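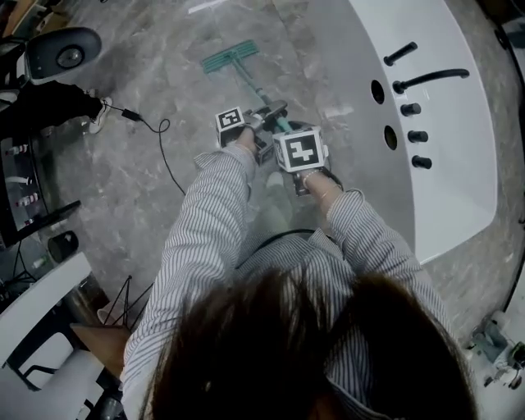 Flat mop, marble-pattern floor, tub on the right. Teal handle, teal-green head.

Showroom Floors, Part 3: The Gray Marble Look

I've been promised a lot by floor people. Wipes clean in one pass, never shows a streak, looks the same in ten years. So when Tavares asked if I wanted to write up their bath showroom, I said yes, but only if I could talk about the cleaning and skip the mood lighting. They agreed on a Tuesday and I suspect they regretted it by Wednesday.

The floor
Polished gray with white veining. I'm calling it marble-patterned and leaving it there, because the sales sheet says "marble inspired" and I've learned to be careful around the word inspired. Look at the patches where it throws the light back. Very handsome, and also exactly where every footprint in your house is going to end up. Svenja Zürcher, on the sales side, told me a polished surface hides dirt better than a matte one. I've owned both. I don't believe her.

The mop
A flat head on a slim handle, the style everybody has switched to. I'll grant that it reaches flat under things better than my old string mop did. What I won't grant is the Matska leaflet I was handed at the desk, which claims a flat head covers 700 square feet on one pad. My kitchen is 267 square feet and I change the pad halfway through. Maybe they have cleaner dogs.

The tub
Large, white, curved rim. The faucet is a black curved spout, with three round black knobs in a column. Black fittings are the thing this year and I keep asking what hard water does to them. Irer, who did the layout, sent me a finish guide with 35 pages in it and the word "limescale" on none of them. I'd also want to see someone get a mop head into the corner where a tub that size meets a wall.

The price
Listed at $3,214 for the tub, fittings extra. Effie Rutherford bought the same model through Dasatau last August and says she likes it fine, but she wipes the spout down every night with a dish towel. Ask yourself if you're going to do that.

Part 4 is grout. Send complaints to the usual address.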